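Robot Club: How to Teach a Robot to Tidy a Table

Posted in: Things Explained, Robots, April

You have been told to tidy up. We know this because everybody has. You probably sighed, picked up four socks and a plate, and were finished before you had stopped complaining.

Now imagine that before you could pick up the first sock, somebody had to explain to you what a sock was. Then where your hand was. Then how hard to squeeze. Then that you should let go at the end, and that the floor does not count as a drawer.

Welcome to Robot Club.

Who are we?

We are the Flustus Robot Club, and we meet after school at four o'clock in the room next to the music cupboard. (Our apologies to the recorder group. We are told they feel the same way about us.) There are 10 of us, plus Reto Grabner, who runs the club and owns more screwdrivers than seems reasonable.

Every year the club enters the Cultari Challenge. Last year the job was to stack cups, and our robot came fifth out of 5. This year the job is called Clear the Table. The robot has to pick up ordinary things and put them where they belong. We are writing this page so that younger pupils can find out what we do, and so that our parents will stop asking whether it can do the washing-up.

It cannot do the washing-up.

What is a robot arm?

A robot arm is a machine with joints in it, a bit like your shoulder, elbow and wrist. Each joint has a motor. If you tell the motors how far to turn, the end of the arm moves to a new place.

At the end is the gripper. This is the robot's hand, although calling it a hand is generous. Yours has four fingers and a thumb, and it can feel warm, cold, sharp, sticky and "that was my sister's". A simple gripper has two fingers that open and shut. Try picking up your lunch with two rulers and you will have a fair idea of what it has to put up with.

We call our robot Bemau. The name was chosen by a vote, and the people who lost the vote wanted Sir Grabsalot, and they still bring it up.

Why is picking things up so hard?

Try this at home. Put a pen on the table, close your eyes, and pick it up.

You probably patted about until you felt it, then shuffled your fingers round until the pen sat properly. You did not plan any of that. Your skin noticed, your brain fixed it, and off you went.

A robot with no sense of touch can't pat about. It has to know where the pen is before it starts, which way the pen is pointing, and how wide to open its fingers. If the fingers come down along the pen instead of across it, they close on nothing. The robot then carries the nothing very carefully to the basket, and drops it in.

Bemau has delivered a great deal of nothing this term.

Three kinds of awkward

We spent one whole meeting sorting objects by how annoying they are. It was one of our best meetings. We ended up with these groups.

Squashy things. Bread is the champion here. Squeeze too gently and it slips. Squeeze too hard and you have made a smaller, sadder piece of bread. People change their grip without thinking about it, but a robot needs to be told how much is enough.

See-through things. A lot of robots use cameras to find objects. A camera sees light, and see-through plastic lets light go straight past. To a robot, a clear pen can look like a bit of table with funny edges. Pale things on a white table are nearly as bad.

Tall things. A bottle is easy to find and easy to grab, and very easy to knock over on the way to grabbing something else. Bumping a bottle is a lesson you learn once if you are a person. If you are a robot, you learn it as many times as it takes for someone to change your program.

Shadows deserve a mention too. They are not objects, but try telling that to a computer. A dark patch on a table could be a thing or could be the shadow of a thing, and an arm that leans over its own work makes plenty of them.

How does a robot learn?

There are two main ways, and we have tried both.

The first is to write every step down. Move left. Move down. Close fingers. Move up. This works beautifully as long as the world never changes. Then somebody leans on the table, everything shifts by the width of a thumb, and the robot picks up air with total confidence.

The second way is to show it. A person steers the arm through the job while a computer records every movement and everything the cameras can see. Do this again and again, with the objects in slightly different spots, and a program can look through all those recordings and work out what usually happens when there is a pen over there and a basket over here.

This is called learning from demonstration. It is how you learnt to tie your shoes, except that you didn't need to be shown 2,000 times.

At the last count we had 3,582 recordings. We take turns at steering, because after a while your brain goes to porridge and you start putting the bread in with the pens. Those recordings have to be thrown out. A robot copies whatever you show it, mistakes included, and it never wonders whether you meant it.

What does "tidy" mean, anyway?

We thought this would be the easy bit.

One of us said a table is tidy when there is nothing on it. Another said it is tidy when everything is in a straight line. A third said it is tidy when his mum says so. We argued until half past four, and then Reto wrote on the board: "If you can't agree, how is Bemau supposed to know?"

So we wrote rules. Ours go like this:

Pens live in the pen holder.
Food stays on a plate.
Rubbish goes in the basket.
Drinks stand up, and stay standing up.

Four rules, and it took us two meetings. The Antoniuk team, who usually win, are rumoured to have nine. We are trying not to think about them.

A round of Clear the Table, step by step

1. Set the table

Somebody puts the objects out. They mustn't be in the same places as last time, or the robot will learn the places and ignore the objects. We used to let people choose, but everybody puts the pen where they would like a pen to be. Now we roll dice.

2. Look before you move

Before any motor turns, we work out what is already right and what is wrong. It saves a lot of pointless moving about.

Three pens are standing in the black mesh holder, so they can be left alone. The bread roll is on its green plate, and the coffee bottle is upright. The pen lying by itself at the front is the one that has to move.

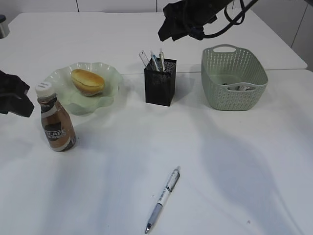
3. Choose which gripper does the job

With two grippers you get a choice, and with a choice you get an argument. The sensible rule is that the nearer one goes, unless something is in its way. Reaching over a bottle counts as something in its way. Both going at once is exciting for a very short time.

4. Line up

Look at which way the pen points. The fingers need to close across it, so the gripper has to turn until it matches. Aim for the middle of the pen. If you grab one end, the other end droops, and then it won't go into the holder without a fight.

5. Close, lift, wait

Close the fingers and lift a little way. Then stop and check that the pen has come along too. We added the wait after the business with the nothing.

6. Let go on purpose

Bring the pen over the holder, tip it upright, lower it and open the fingers. Then go straight up. If the gripper slides off sideways it can take the whole holder with it, and now you have four pens to pick up and a holder as well.

7. Do it again

Roll the dice, move everything and start from step 1. Yes, again.

Words to drop into conversation

Gripper: the part of a robot that holds things.
Joint: a place where the arm can bend or turn.
Demonstration: showing the robot how to do a job by doing it yourself.
Program: a list of instructions that a computer follows, including the silly ones you put in by accident.

Try it without a robot

You need two people, a pen, a mug and a blindfold. One of you is the robot. The other is the programmer, who may only use these words: left, right, forward, back, up, down, turn, open, close, stop.

The robot has to get the pen into the mug. The robot must do exactly what it is told, and it isn't allowed to be helpful. Use a plastic mug. Swap over when the programmer starts shouting.

If you get the pen in on your first go, come and find us next to the music cupboard. We could use you before the Challenge.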